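# Warneo portable power station: a skeptical look

I bought this with my own money, and I went in expecting to send it back. The sales page promises "whole-home peace of mind" from a box with a carry handle, and I have read enough of those pages to get suspicious at the word "peace."

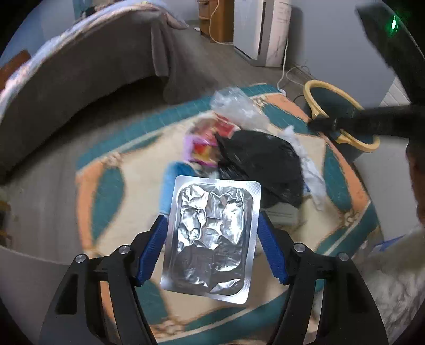
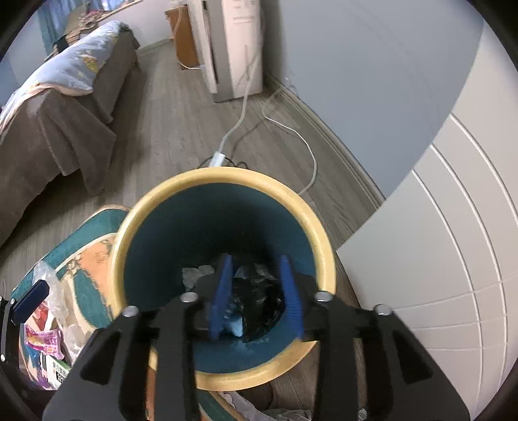 *Reviewed 2023-10-23 | Home Power | Staff reviewer, Javgate*

The Warneo is a battery and inverter in one case, with a solar input on the side. It's rated at 500 watts continuous. The box says "up to 20 hours of runtime," with no mention of what is supposed to be running. A phone charger, I suppose. My refrigerator would like a word.

Setup is easy enough. Charge it from the wall, hold the power button, then press a second button to turn on the AC outlets. That second button is badly labeled and I missed it the first time. The manual covers it in a paragraph near the back, after several pages of warnings about bathtubs.

I used it through a wet stretch in March when the power on our road kept dropping out, and I've used it off and on since. The router, a lamp and a laptop ran fine together. The fridge is where I lost patience. An older compressor pulls a big surge when it kicks on, and the Warneo tripped more often than it caught. When it did catch, it ran the fridge without complaint until the next cycle. You can't plan dinner around that. If keeping food cold is your reason for buying, look at something bigger, or at least find the surge rating before you pay. Warneo prints that number in the manual and leaves it off the box.

Solar charging was a mixed bag. I paired it with a folding Ledesma panel I already owned, using an adapter that Warneo sells separately and should include. On a clear day with the panel propped at a decent angle, the battery gained steadily. Under thin clouds it barely moved. The display shows watts coming in, which I liked, though the figure jumps so much that I gave up reading it and just checked the battery level every hour.

The fan deserves its own complaint. It comes on under light loads and has a thin whine to it. I wouldn't sleep in the same room. The Virkell unit I had before this was heavier and uglier, but its fan stayed off until you asked it for real work.

The case feels solid, and the handle doesn't flex. There are 2 AC outlets and 4 USB ports. The outlets sit so close together that one chunky plug blocks the other. A short extension cord fixes that, and so would someone at Warneo plugging in a laptop charger before signing off on the design.

I can't tell you how the battery holds up over years. Neither can the reviews that went up the week it launched. The warranty asks you to register online, and the form rejected my serial number until I typed it without the dashes.

**Good:** simple to charge, steady on small loads, useful display, sturdy case.

**Bad:** fan noise, trips on compressor surge, adapter sold separately, cramped outlets.

**Would I buy it again?** On sale, for the router and the lamps. At full price I'd go back to Virkell and put up with the weight.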